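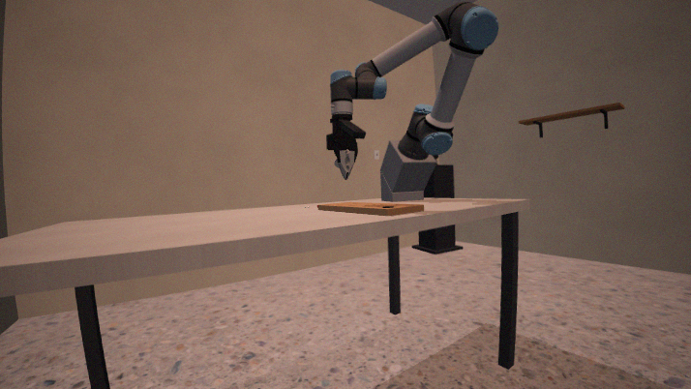 Week 4 - Dried beans and legumes, stovetop and oven
Basic Kitchen Skills, evening section
Instructor: Usha Bangera. Lab: Murali Amin

Quick version of what I said in class plus the bits we ran out of time for. Bring this to lab. The numbers on the board were right, the ones I said out loud about salt were not, so use these.

Sorting and rinsing

Pour onto a sheet pan, one layer, go through by hand. Stones, clods, shriveled ones, anything with a pinhole. Lentils are the worst for stones, don't skip it. Rinse in a bowl, swish, pour off, until the water is mostly clear. A strainer under the tap is ok for big beans, not great for lentils.

Soaking

Need it: kidney, chickpea, cannellini, navy, pinto, large lima.
Can skip it: black beans (longer cook, darker broth, I like them better this way).
Never: red lentils, brown lentils, split peas, mung.

Overnight soak - cover by three inches, room temp if the kitchen is cool, fridge if it's summer. They double. Use a bigger bowl than you think. Someone always has beans on the counter in the morning.

Quick soak - boil two minutes, lid on, off the heat, one hour. Drain. Works fine for pinto and navy. Chickpeas come out uneven, do those overnight.

Salt in the soak water: yes. One tablespoon kosher to two quarts. Skins stay whole and the inside gets seasoned a bit. Drain and rinse before cooking or the pot will be too salty.

Baking soda: only for chickpeas you plan to mash, or if your water is very hard. Quarter teaspoon to a pound. More than that and they taste of soap.

Old beans

Age matters more than variety. A bag that has sat in a cupboard for three years may never go soft. No date on the bag = buy somewhere that sells a lot of them. We did the side by side in class with the Stockdale navy beans, new bag against the one from the back of the pantry shelf. New ones done in 81 minutes. Old ones still chalky when we all went home. If you're stuck with old ones, soak longer, add the pinch of soda, plan on soup.

Do not mix an old bag and a new bag in one pot. You will get mush and gravel.

Cooking, stovetop

1. Fresh water, two inches over the beans.
2. Bring to a full boil. KIDNEY BEANS: hard boil ten full minutes, no exceptions. See safety below.
3. Skim the foam. Not dangerous, just ugly.
4. Down to a bare simmer. A bubble here and there. Rolling boil splits the skins.
5. Lid cracked open.
6. Aromatics now: half an onion, bay, garlic cloves smashed, a bit of dried chili. Glug of oil.
7. Salt at the start if you didn't salt the soak, half way through if you did.
8. Start tasting at 40 minutes for small beans. Taste five, not one. All five need to be creamy.
9. Cool in the liquid. They keep drinking it.

Water drops below the beans - top up with hot water from the kettle, cold makes the cooking stall.

Acid last. Tomato, vinegar, lemon, wine, molasses too. They all keep the skins firm. Add tomato at the start and you can simmer until June. Baked beans take all day partly for this reason (molasses) - so the beans go in already tender, then the sauce, then the oven.

Oven method

Same as above but after the boil put the lid on tight and go into the oven at 325. Heavier pot is better. Check at one hour, then every 20 minutes. More even heat, less stirring, nothing sticks on the bottom. This is what I do at home most of the time.

Don't stir much in either method. If you must, wooden spoon, slow, from the edge.
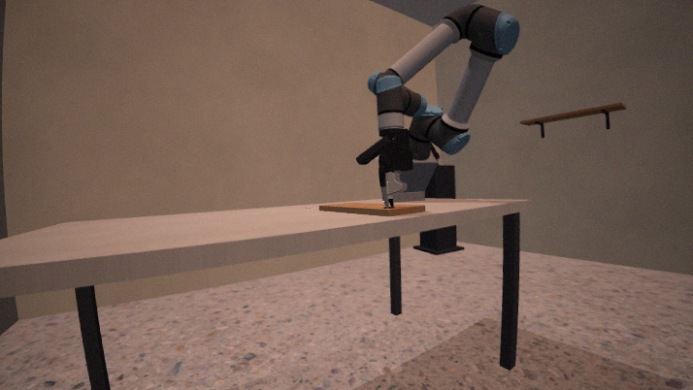
Slow cooker: not for kidney beans unless they were boiled first on the stove. Low setting may never get hot enough to break down the toxin. Other beans ok, but you'll find the texture a little pasty.

Safety

Raw and undercooked red kidney beans contain a lectin that makes you really sick, vomiting within a few hours. Soak, throw out the soak water, boil hard ten minutes, then cook until soft. Undercooked is worse than raw. White kidney (cannellini) have less of it, treat them the same.

Cooked beans - into the fridge within two hours. Shallow containers, a deep pot stays warm in the middle all night and that's where it goes off. Fridge four days. Freezer six months, in their liquid, leave an inch of space at the top.

Yields (write these on the inside of a cupboard door)

1 pound dried = just over 2 cups dried = 6 cups cooked
1 can = 1 1/2 cups cooked, drained
So one pound is four cans. Do the math at the store, it's worth it.

For the scaling homework: the community supper recipe is written for 3000 grams dried. Take it down to a home batch of one pound (454 g). Salt and water scale straight. Aromatics scale mostly straight. Cooking time does NOT scale, several people got this wrong last term. A small pot comes to the boil faster but the beans need the same simmer.

Bean broth

Keep it. Thin soups with it, cook rice in it, loosen a mash. Chickpea liquid will whip like egg white if it's thick enough, reduce it first if it's watery. Black bean broth with lime and salt is a soup all by itself. Kidney bean cooking broth is fine after the proper boil, soak water is not, that goes down the drain.

Lab recipe: white beans with garlic and greens
Serves 4

3 cups cooked white beans plus 1 cup broth
4 tablespoons olive oil
5 cloves garlic, sliced thin
1 small bunch kale or chard, stems out, torn
Pinch of chili flakes
Salt, pepper
Juice of half a lemon
Toast

Oil and garlic in a cold pan, medium-low, until the garlic is just blond at the edges. Chili in, ten seconds. Greens and a splash of broth, lid, three minutes for chard and six for kale. Beans, rest of broth. Simmer until the broth looks milky, crush a spoonful of beans against the side of the pan to help it along. Off the heat, lemon, taste, salt. More oil over the top. Eat on toast.

If the garlic goes brown start again. It's five cloves, you'll live.

Red lentils, since people asked

1 cup lentils, 3 cups water, half a teaspoon turmeric, no lid until the foam settles. 20 minutes. Salt at the end. Hot oil with cumin seed and sliced garlic poured over. They fall apart and they are meant to. Want lentils that hold there shape, buy the small green or black ones and drain them like pasta.

Troubleshooting

Hard after two hours: old beans, hard water, or acid went in too early.
Skins off and floating: boiled too hard, or too much soda.
Soft outside, chalky inside: not soaked enough, keep going, lower heat.
Bland: salt, then wait ten minutes, then taste again. Then lemon.
Burnt on the bottom: don't scrape. Pour the top into a clean pot and taste. Sometimes you get away with it.
Gas: drain the soak water, rinse, eat them more often. Seems to ease up after a couple of weeks for most people.

For lab

- Soak half a pound of any white bean the night before. Bring them drained, in a bag or tub with a lid.
- Apron, towel, container to take home.
- Murali needs the burners off and the pots washed by 9 pm, so come on time and get the water on frist thing.
- Partners same as last week.

Reading: the legumes chapter, skip the part on sprouting, we do that in week 6. Short quiz at the start, soak times and the kidney bean rule, nothing tricky.

Next week rice. Bring a pot with a lid that fits.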